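**Bimanual shelf cell: wrist view and fixed view disagree on slim boxes**

**tirau_mcobar** (thread starter)

Posting in the planning section, but it may end up being a perception question. We run a two-arm cell with a two-tier shelf on the right, a bin on the left and small retail boxes. Each arm has a wrist view and there is one fixed view over the whole cell. The planner is Plerer, the version from April, with our own grasp scorer bolted on.

The trouble is with the boxes on the lower board. The scorer ranks grasps from the fixed view, the planner accepts the top one, and then the arm creeps in under the top board and replans over and over. In the worst runs I get 17 replans before the fingers close. On the floor of the cell the same boxes go through in one or two.

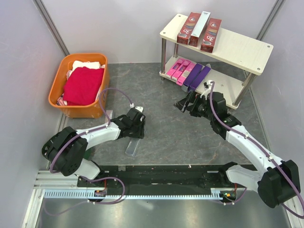

Things I have already tried:

- inflating the posts in the collision model
- deflating the posts in the collision model
- raising the replan threshold
- swapping which arm gets the shelf (worse, the left one can't get the elbow where it needs to be)

The log says "goal pose moved" nearly every time, not "path blocked". Any ideas welcome.

Maribel Escobar

---

**gourlay_dc**

"Goal pose moved" means your object estimate is jumping. Plerer only prints that when the target shifts by more than the tolerance between two cycles. What is the tolerance set to, and which view feeds the estimate once the gripper is close?

---

**tirau_mcobar**

Tolerance is 2 mm. Both views feed it, blended by distance. The fixed view has most of the weight until the gripper is near, then the wrist takes over.

---

**nestedska**

I'd stop there and fix the blend. I had the same set-up and the two estimates never agreed on anything with clear film on it. The fixed view fits a box to the outline, the wrist view fits it to whatever edge is brightest, and while the weights cross over the target slides from one to the other. The planner is doing what you asked.

Have a look at what the wrist gives you on a wrapped item. Highlights all down one side, and the fold at the end reads as a second object.

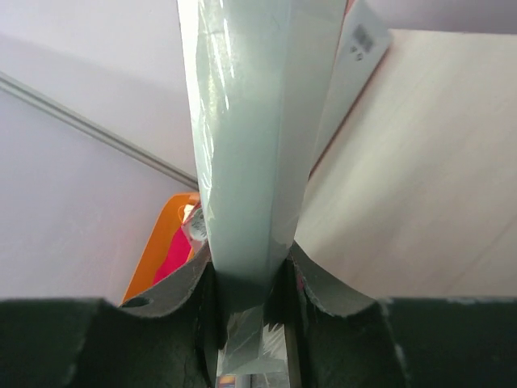

*Wrist view, wrapped item between the fingers, orange container behind.*

A segmenter that works from edges will struggle with that. Mine put the end of the package at the fingertips and left the crumpled film below as a separate blob.

---

**gourlay_dc**

I don't agree that the blend is the fault. A distance blend is fine if both sources report a sensible covariance. My guess is that the wrist estimate claims to be far more certain than it is. Throwing out the blend hides that, and it will come back when two items touch.

Also 2 mm is very tight for a cardboard box on a shelf. I run 10 and let the fingers do the centring.

---

**nestedska**

Ten is fine on the floor. Under a top board with a row of boxes side by side, 10 mm is a finger into the neighbour. I wouldn't.

And "report a sensible covariance" is easy to write. The wrist estimator in Plerer gives a fixed number unless you patch it.

---

**gourlay_dc**

Fair point about the neighbours. The fixed number is wrong in the April version, agreed. The patch is short though. Take the residual from the plane fit, scale it, pass it through. I can send it.

Darcy Cloutier

---

**tirau_mcobar**

Please do, Darcy. I had a look at the logs after reading this and the covariance from the wrist is the same value on every line, so you are both right about that part.

What I did in the meantime: locked the target once the gripper is inside 75 mm, so neither view can move it after that. Replans on the lower board dropped straight away. It does mean that if a box gets nudged in the last stretch, the arm closes on the old pose, so I don't want to keep it for good.

The next complaint will be the floor. When both arms work over the group of boxes, the planner gives each arm its own half and then one waits for the other, even with plenty of room between the grippers. I think the swept volume includes the cable allowance on both sides and counts it twice.

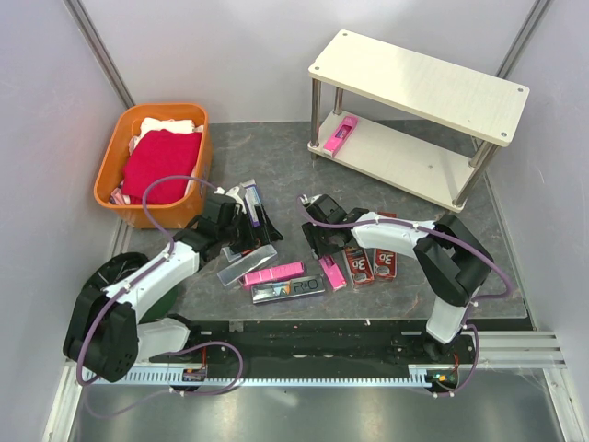
### Where this stands

- Shelf: target lock is in. Darcy's covariance patch goes in next, then the lock comes out and I run the same pick list again.
- Tolerance: staying at 2 mm on the lower board. I may try 10 on the floor only.
- Wrapped items: no fix. nestedska, if you have a segmenter that copes with film, I would like to know which one.
- Arm waiting: I'll start a separate thread with the swept volume settings.

---

**nestedska**

No segmenter to recommend, sorry. I mask out the brightest pixels before the edge step and accept that the far end of the item is a guess.

On the waiting, check whether the cable allowance is set per link or per arm. If it is per link you will get it on the forearm and again on the elbow.

---

**tirau_mcobar**

Per link. I'll change it and put the result in the new thread.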